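Ranger la verrerie, un bac à la fois

Dans les petits laboratoires, la casse vient rarement des manipulations. Elle vient du rangement, ou de son absence. Enquête sur une méthode modeste que des collèges, des ateliers de teinture et quelques amateurs ont adoptée.

Juillet 2021

Le placard de l'atelier Reletti mesure moins de deux mètres de large. On y fabrique des encres et des teintures végétales, par petites quantités, dans une ancienne boulangerie dont le four n'a jamais été démonté. Jusqu'en février, toute la verrerie tenait sur deux étagères : les béchers emboîtés les uns dans les autres, les ballons couchés sur un torchon, les agitateurs dans un pot à confiture. Pour attraper un bécher du fond, il fallait en déplacer quatre.

L'atelier a tenu ses comptes. Sur un an, il a dépensé 464 euros en verre de remplacement, une somme qui dépasse celle consacrée aux pigments. La plupart des pièces avaient été ébréchées dans le placard ou sur le trajet jusqu'à la paillasse. Deux béchers emboîtés à chaud s'étaient coincés, et il avait fallu les jeter ensemble.

La solution retenue n'a rien de savant. L'atelier a acheté des bacs en plastique à façade ouverte, du type qu'on trouve dans les réserves de quincaillerie pour les vis et les chevilles. Chaque bac reçoit le matériel d'une seule opération, avec ses accessoires. On ne trie plus par type d'objet, les béchers avec les béchers, les tiges avec les tiges. On trie par usage.

Le principe existe depuis longtemps dans les ateliers de mécanique. Il est moins courant en chimie, où l'habitude est de classer par forme et par contenance. Ce classement convient à un grand laboratoire, qui possède vingt exemplaires de chaque pièce et un magasin pour les distribuer. Il convient mal à une salle qui en possède deux ou trois.

Trois bacs suffisent pour commencer. Le premier prend un bécher et son agitateur, pour les mélanges. Le deuxième prend un bécher plus petit, avec un agitateur d'une autre couleur, pour les prélèvements ou la seconde solution. Le troisième est réservé au ballon, qui ne tient pas debout seul et qu'on range sur son support.
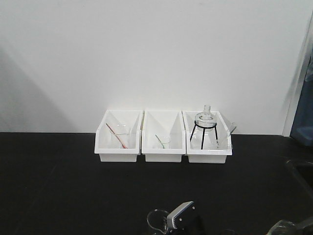 La couleur des agitateurs compte plus qu'on ne le croit. Dans une salle où plusieurs personnes travaillent, une tige passe vite d'un récipient à l'autre. Si le rose va avec un bac et le vert avec un autre, l'erreur se voit en rangeant. Au collège où Himatix, une petite association de culture scientifique, anime des séances le soir, les élèves ont pris le pli en deux semaines. Les étiquettes collées auparavant sur les tiges se décollaient au lavage.

Le ballon est le cas difficile. Couché, il roule. Posé dans un valet en liège, il tient bien, mais le valet se tache et finit par disparaître. Le trépied en fil métallique a l'avantage de servir aussi pendant la manipulation : on sort l'ensemble et on le pose sur la paillasse. Il faut seulement vérifier que l'anneau correspond au diamètre de la panse. Un anneau trop large laisse descendre le ballon, un anneau trop étroit le tient trop haut et l'ensemble bascule au moindre choc.

Le col dépasse souvent du bac, et il faut en tenir compte au moment de fixer les étagères. Chez Reletti, la tablette du haut a dû être remontée de deux crans. L'association Himatix a préféré laisser les bacs sur le plan de travail, alignés contre le mur. Les élèves les voient en entrant, et la reprise du matériel en fin de séance va plus vite.

Reste le choix des bacs. Andness, qui revend du mobilier de réserve, propose un modèle blanc à rebord bas. Nautiyal vend une version plus profonde, grise, qui accepte un ballon plus gros mais cache ce qu'elle contient. Les utilisateurs interrogés préfèrent presque tous le blanc. Une goutte de colorant s'y voit tout de suite, un éclat de verre un peu moins bien, et c'est le principal reproche qu'on lui fait. Certains glissent au fond une feuille de papier absorbant de couleur — la mesure est peu élégante, mais elle règle la question.

Le rebord avant mérite aussi un examen. Trop haut, il oblige à soulever le bécher par le col ou à le pencher. Trop bas, il ne retient rien quand on transporte le bac. Le bon compromis dépend de la taille des récipients, et le mieux est d'apporter son plus petit bécher au magasin. Pour les tiges, on évitera celles qui sont beaucoup plus longues que le récipient : leur poids suffit parfois à renverser un petit bécher vide. Certains les couchent au fond du bac, ce qui demande un peu plus de place.

La méthode a ses limites. Elle occupe de la surface, beaucoup plus qu'un empilement. Elle suppose aussi que la verrerie soit rangée propre et sèche, faute de quoi le fond du bac se couvre de traces. Un passage à l'eau savonneuse toutes les deux semaines suffit, à condition de ne pas employer d'éponge abrasive, qui raye le plastique.

Chez Reletti, un seul bécher a été cassé depuis février, tombé dans l'évier pendant la vaisselle. L'atelier prévoit d'ajouter un quatrième bac pour les entonnoirs, qui sont encore suspendus à des clous au-dessus de la porte.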